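Tables going spare at Kincombe hall

Kincombe hall is clearing out its old tables before the new floor goes down in August. First come first served, bring a van - and someone to help lift.

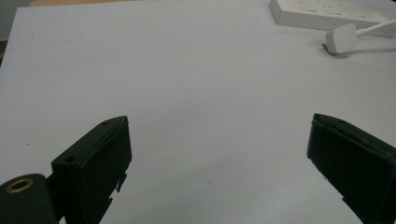
COMMUNITY

Pale tops, smooth, a few dark specks here and there. Dalal Haddad, who is taking names, says 13 have gone to the Chacko club already and the rest need shifting by 6pm on the last day of term. No charge, but donations welcome - the floor fund stands at £452 out of £600. Colection is from the side door on Genamville Road.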